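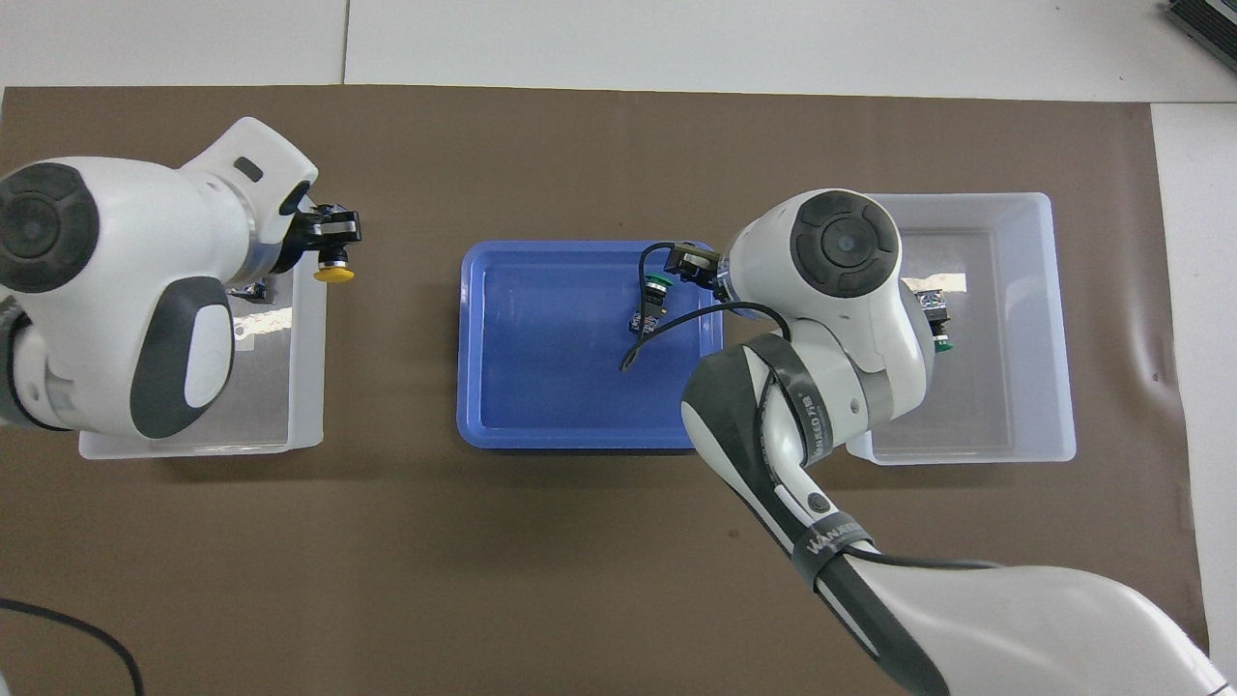
June
By Aparecida Lins, Gumwood press desk

Gumwood, which has sold bins, trays and paper mats to people with too many small parts since before it had a website, is putting its sorting bench on sale as a set this month. The set is called Sustent. The name cost more than the tray.

Sustent consists of two translucent white bins, one blue tray and a roll of brown paper to go underneath. The bins stand left and right, the tray goes between them, and whatever is being sorted passes through the middle. Customers who feel they could have worked this out alone are correct, and many of them have written to say so.

The company would still like to point out how rarely anyone does it. Gumwood visited 137 repair benches over the winter and found push buttons in coffee mugs, caps in coat pockets and, at one shop in the Teixeira building, a full set of panel switches in a salad spinner. The owner said it drained well.

The tray is shallow, with rounded corners and a raised rim, so a switch with its cable still attached can be laid down and looked at before anyone decides where it belongs. Cables are the reason the tray exists. A loose cap will sit quietly in a bin for years, but a button with a tail will pull six of its neighbors onto the floor. The bins are see-through enough to show that something is in there, and cloudy enough to spare visitors the details.

Brown paper was chosen over rubber after some 368 trial sorts. It can be written on, it shows up small shiny parts, and when it gets disgusting it can be thrown away – an option the rubber mat never gave us. Each roll covers most of a standard bench. The remaining strip of tabletop is for your sandwich.

"People ask me what the new feature is," said Aparecida Lins, who designed the set and was then asked to write this release. "It's the blue one. You put the thing in the blue one until you know what it is. I have been explaining this since Thursday."

Sustent is available now through the Waredora catalog, item 397, and at the Gumwood counter. Spare trays are sold singly. Lids are still being discussed.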